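Apr 29, 2019

Anastasia Vlachopoulos has folded shirts for a living for 11 years, and in February she was asked to teach a machine to do it. She was given a chair, which she considers the biggest change so far.

"I stood for 11 years," she says. "Then the robot shows up and somebody finds me a stool."

We are in a side room at Pillai, the uniform rental and laundry plant in Flirnthorpe where she runs the finishing line. The line turns out shirts for hotels, clinics and one very particular bowling alley. The project in the side room is called Clondex. It has two arms, a table and a great many cables, and on a good day it gets through almost 27 shirts. Vlachopoulos does that many before her first coffee.

"I don't say that in front of it," she says.

Sugeng Ong, the engineer who came over from the company's Drukberg plant to set the thing up, takes this well. He has had practice. When he started he figured folding would be the easy part, and he had told the managers so in writing.

"Cloth has opinions," he says. "A box stays a box when you pick it up. You pinch a shirt in one place and it bunches up somewhere else, and now you have a different problem from the one you programmed for." 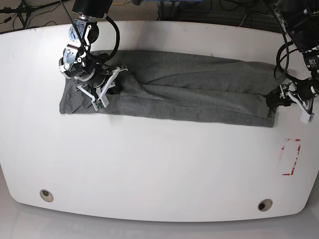

Most of what Ong knows about shirts he got from Vlachopoulos, who had never had to put it into words. He would ask how she knew when the fabric was flat enough and she would tell him it was flat when it was flat. They went back and forth on that for 10 days.

"He wanted a number," she says. "I told him to use his hands. He looked at his hands like I'd insulted them."

There are 4 people on the finishing line, the same as last year. Management has promised that will hold, and Vlachopoulos has filed the promise where she keeps the one about the air conditioning. She doesn't expect to be replaced this year. She does wonder about the people who would have been hired after her.

"Nobody gets a letter saying they didn't get a job that used to exist," she says.

Ong doesn't argue. He says the plan is for the arms to take the plain knits and leave the fussy stuff to the line, and then admits that the plan has been rewritten twice. Her own job title has changed to finishing lead and process trainer. The pay went up a little. The paperwork went up more.

Does she like the machine?

"It's like my nephew," she says. "Slow, expensive, and everybody claps when he puts a shirt away."

She gets up to show me a collar. Ong takes the stool.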